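7 June 2023

I spent most of yesterday sorting out the cords in the back room, which I have been putting off since December. The room is where I work, and it is also where every charger, adapter and extension cord in the house ends up. There was a drawer for them once. Then there was a drawer and a box, and after that I stopped putting things away at all.

What got me started was the desk lamp. It quit in the middle of a call, and when I crawled under the table to check the plug I found two extension cords plugged end to end, with a third thing hanging off the second one. I know you are not supposed to do that. I had done it one piece at a time over a couple of years and never looked at the whole arrangement.

So I turned everything off, unplugged it all and carried it out to the hall. I sorted it on the floor into cords I use, cords I might use and cords that don't go to anything I own. The last pile was the biggest. It had a charger for a phone I gave away, a printer cable from before the last printer, and a black adapter marked Jaller that I could not match to a single device in the house. I asked Randa Twal, who had the room before me, and she said it wasn't hers either. It went in the recycling bag.

Two of the old extension cords went in the bag too. One had a crack in the casing near the plug. The other had been under a chair leg for so long that it had a permanent flat spot, and I didn't want to find out what the inside looked like.

After that I wiped down the table. It's a plain white top and it shows everything. Most of the gray marks came off with dish soap and a damp cloth. The scuffs are there to stay, and I can live with that.

I decided to have one power strip for the whole desk and nothing plugged into it that has its own cord extender. The one I kept is white with light blue sockets. I like that it's a light color, because I can find it when I'm reaching around behind things.
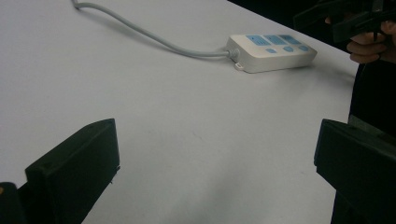
Before settling on where it would live, I tried it in a few places. On the floor it collects dust and I kick it. Screwed to the wall would be neat, but the wall is old plaster and I've already lost one argument with it over a shelf. For now it sits toward the back of the table, where I can get at the sockets without getting on my knees. The cord goes off to the left, because that's the side the wall outlet is on.

The bigger plugs were the usual problem. The monitor adapter is a fat block that wants to cover its neighbor, so it went in first and I fitted the rest around it. The lamp is next to it, then the laptop. The lamp was fine, by the way. The plug had worked loose in the old cord.

I labeled both ends of each cord with masking tape and a marker. Musa Tijani told me to do this years ago when he helped me move, and I told him I'd remember which was which. I did not remember. It took a few minutes and I should have listened.

The space heater gets its own wall outlet and stays off the strip. I had to move the heater to the other side of the room for that, and then the rug was in the way, so the rug moved as well. My feet will probably be colder this winter, but the door opens all the way now.

The spare cords are coiled and held with twist ties in a shoebox, on the shelf over the door. If something doesn't fit in the shoebox, something else has to come out of it. The drawer is empty for the moment and I'm going to use it for paper.

I still need to drop the recycling bag off, and I want a shorter cable for the monitor. The one I have is long enough to go around the desk twice, and at the moment most of it is bundled behind the screen with a rubber band.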